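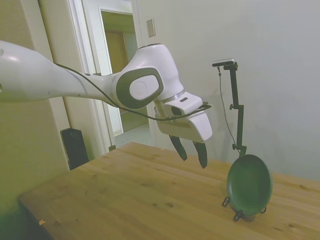
Veronika Szekeres asked whether the green plates should stay on wire stands in the showroom at all, or go back to lying flat in stacks the way they were until June. She said customers at the Viduvport shop like to see the face of the plate, but they also want to pick one up, and a plate on a stand looks as if it should be left alone.

The point was discussed before the regular agenda. The shop floor view was that people do pick them up once one of us has done it first. Veronika Szekeres said she did not want staff standing next to the table all afternoon to set an example. It was agreed to keep the stands for the dinner plates and to have a small stack of the same plate next to each stand, low enough that nobody knocks it over reaching across. To be looked at again at the next meeting.

Veltham Tableware
Minutes of the showroom and stock meeting
Held in the back office, Viduvport, 9:30 a.m.

Chair: Veronika Szekeres
Minutes: Lộc Doãn
Also present: shop floor, packing and web orders

1. Minutes of the last meeting

Approved with one correction. Under item 5, "saucers" should read "side plates." The saucers were never part of the Calvo order.

2. Matters arising

The light over the gift wrap counter has been fixed. The cracked floor tile by the stockroom door has not. Lộc Doãn will call the landlord again.

The sample box for the hotel account went out and was signed for. No answer yet.

3. Stock count

The count of the Pritis range was finished the evening before the meeting. The total is 1,238 pieces across the shop and the stockroom. The system had a higher figure. Most of the gap is in bowls, and packing thinks it comes from the spring, when bowls were moved to the web shelf without being booked across. Web orders will go through the transfer slips before anything is written off.

Dinner plates matched. Mugs matched after a second look at the top shelf.

Veronika Szekeres asked that the stockroom be counted shelf by shelf next time, with the sheet signed at the end of each shelf. This year two people did the same row of pasta plates and a row of platters was nearly missed.

4. Showroom table

The wood table has worked well as a background for the darker pieces. The old white shelving made the greens and grays look flat, and several customers sent back web orders saying the color was different from what they had seen in the shop. Returns for that reason have gone down since the table came in, though web orders said it is too early to say much.

The table needs oil. It was agreed to do it after closing, leave it overnight and keep everything off it until noon the next day. Packing asked that the oil not be put on near the tissue paper, as happened last time. Agreed.

Felt pads for the feet of the plate stands were suggested, so the wire does not mark the wood. A pack of 200 costs little more than a small pack, and the rest can be used under the large vases. Lộc Doãn will order them.

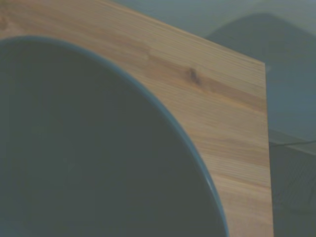
On bowls, there was a longer discussion. The large ones sell slowly at the current price and take up the most room, both on the table and in the stockroom. The shop floor would like to show them with something in them – lemons, bread, anything that does not need to be changed every day. Veronika Szekeres was against food on the table and said artificial fruit was worse. Linen napkins were accepted as a compromise for the front table only. The others stay empty so that people can look at the glaze on the inside.

Packing pointed out that the price stickers on the bottoms of the bowls are leaving glue behind. A different sticker is to be tried on the seconds shelf first. If it comes off clean after two weeks it can be used on everything.

5. Calvo order

The invoice has arrived and comes to $2,352. It includes a charge for pallets that we did not agree to. Veronika Szekeres will write to them and hold payment of that part only. The rest is to be paid on the normal terms.

The delivery itself was in good order. Two dinner plates were chipped on the rim and have been put aside with the packing slips. Packing noted that both were in the bottom layer of the same carton, and that the carton had no divider at the base. This should go in the letter as well.

The next order will not include the oval platters. There are enough to get through the holidays.

6. Plate stands

Following on from the discussion at the start. Customers have been asking to buy the black wire stands, and at present we have to tell them they are for display. The shop floor has been writing these requests down in the daybook and would like to be able to say yes.

Lộc Doãn has a price from the supplier. It is reasonable for the small size. For the large size the minimum order is more than we could sell in a year, so it was decided to start with the small one and see. They would be kept by the register and listed on the web page for the plates, under the size guide.

There was a question about which plates fit. The small stand holds the side plate and the salad plate. The dinner plate will stand in it but leans too far back, and the shop should not recommend it. A card with the sizes will be put next to the stands. 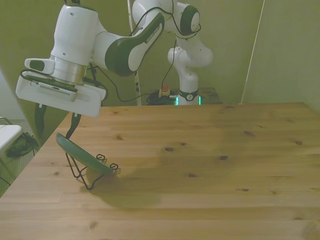

Cleaning was raised too. Dust collects where the rim meets the wire, and fingerprints show on the dark glazes more than on the white. Each plate on display is to be taken off its stand, wiped with a dry cloth and put back before opening. Two hands on the plate, one on each side, and the stand set back from the front edge of the table. Whoever opens the shop does it and initials the sheet. No spray cleaner on the table.

7. Any other business

Web orders asked for a second tape gun. Approved.

The shop will open at 10 a.m. through the winter, as last year. The sign on the door needs changing.

Veronika Szekeres reminded everyone that seconds are not to be put on the main table, even for an hour. If the back shelf is full they stay in the stockroom.

Actions

Lộc Doãn – landlord about the floor tile; felt pads; order for small stands
Veronika Szekeres – letter to Calvo about the pallet charge and the chipped plates
Web orders – transfer slips for bowls; listing for the small stands
Packing – sticker trial on the seconds shelf
Shop floor – table oil; size card; cleaning sheet; door sign

The meeting closed at 10:40 a.m. The next one will be at the same time in the back office.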